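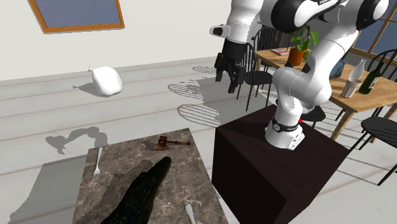
Ticket: Worker threads stop, queue grows and never drains
Product: Trustus job runner
Reported by: Anca Enache
Assigned to: Tomos Wynne
Status: Closed
Priority: High

Anca Enache, 9:14
Good morning. Since the upgrade on Friday our import service stops working after some time. It does not crash. The process is alive, the health page answers "OK", but no job is finished anymore. The queue goes up to 3,000 entries and then new jobs are refused. After a restart it works well again, for one hour or sometimes for a whole afternoon. The CPU is almost at zero when it is stuck, so I do not think it is an endless loop.

Pool settings:
pool.core = 8
pool.max = 82
queue.capacity = 3000

Tomos Wynne, 9:40
Thanks, Anca. Please take a thread dump when it is stuck, then a second one a minute later. Do you see the pool grow above 8 threads?

Anca Enache, 11:52
It got stuck again at 11:30. I attached both dumps. No, the pool stays at 8 threads all the time. This I also do not understand, because the maximum is 82.

In both dumps all 8 workers look the same:

"import-worker-3" WAITING (parking)
 at java.util.concurrent.FutureTask.get
 at terley.imports.BatchJob.collectParts
 at terley.imports.BatchJob.run

Tomos Wynne, 12:20
The pool size is expected. A ThreadPoolExecutor with a bounded queue first fills the core threads, then the queue, and starts extra threads only when the queue is full. With a capacity of 3000 you will almost never see a ninth thread.

The dumps are more interesting. Every worker waits in FutureTask.get. Where does collectParts submit the parts? Is it the same pool?

Anca Enache, 13:05
I asked Paraschiva Manole, who wrote this class. Yes, it is the same pool. Each batch is divided in parts, every part is submitted to the import pool, and then the batch waits for all of them. She says the code was not changed for a long time and it was always fine.

Beryl Holroyd, 13:31
Joining from the Stirthorpe side, we have the same module. In the old version the default queue was a SynchronousQueue, so each submit started a new thread up to the maximum. The new version has a bounded LinkedBlockingQueue as default. This is in the release notes, but only in one line near the end.

Tomos Wynne, 13:48
Then I think we have it. When 8 batches run at the same moment, they take all the core threads. Their parts are sitting in the queue and no thread is free to run them. The batches wait for the parts, the parts wait for a thread. The JVM does not report a deadlock here, as no lock is held in a cycle.

When the queue is completely full, the pool should start to grow, but the new thread takes the task that was just refused by the queue. If this is again a batch, its own parts cannot enter the queue. And your intake stops sending at the capacity limit, so the pool does not get even this chance.

Anca Enache, 14:10
I could reproduce it on my laptop with pool.core = 2 and two batches started together. It hangs at once, every time. With one batch it is fine.

What I tried:
– pool.core = 16: still hangs, only later
– timeout on get: the batch fails, the thread is free again, but the data is incomplete
– a separate pool for the parts: no hang

Tomos Wynne, 14:26
Please go with the separate pool. The part tasks must not wait for other tasks in that pool, otherwise you have the same problem one level down. Can Paraschiva confirm?

Paraschiva Manole, 15:02
Confirmed, the parts only parse and write to the database. I put the second pool on the Gough test server – 8 threads for batches, 8 for parts. Mererid Samuel reviewed the change and asked that both pools are shut down in the right order, batches first. This is now also done.

Anca Enache, next day, 10:17
The test server was running all night with the full load and the queue went back to zero after each peak. We deploy to production today. From my side the ticket can be closed.

Tomos Wynne, 10:25
Closing. I opened a separate ticket for the health page, which should not answer "OK" when no job was finished for a long time.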